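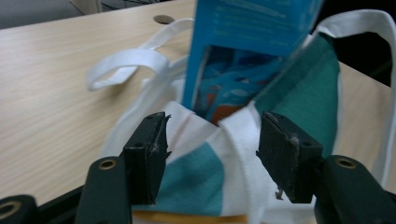

White canvas tote on a light wooden table

Snow particles popping between frames in a car shot, how do I stop it?

Lornstead
Hi everybody! I'm putting together a 4 second winter shot for my reel (a sedan parked on a frozen lake, matte painting behind it) and the snow is driving me a little crazy. It looks lovely in the viewport, but once I render, flakes vanish and come back somewhere else. I have over 1,000 flakes near the camera and plenty more behind. Rendering on 3 machines at home, if that matters. I've been at this most of May and would be so grateful for any ideas!

Hatow
Oh, I know that feeling! Your machines are probably each working out the snow for themselves and not agreeing with each other. Cache the whole particle system to disk on one computer first, put the cache where the other two can read it, and then send the render out. 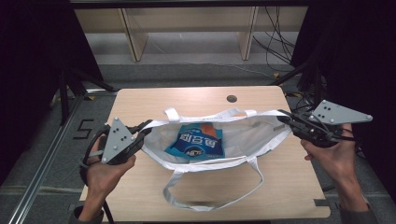

While you're in there, write down the random seed (mine is 3,633 on everything, purely out of habit) so you can get the same snowfall back if the cache is ever lost. And do render the snow as its own pass with the car as a holdout. You'll be glad of it when you want to soften the flakes a touch in the comp.

Dranville
had this too, turned motion blur down and it looked better. didn't try a cache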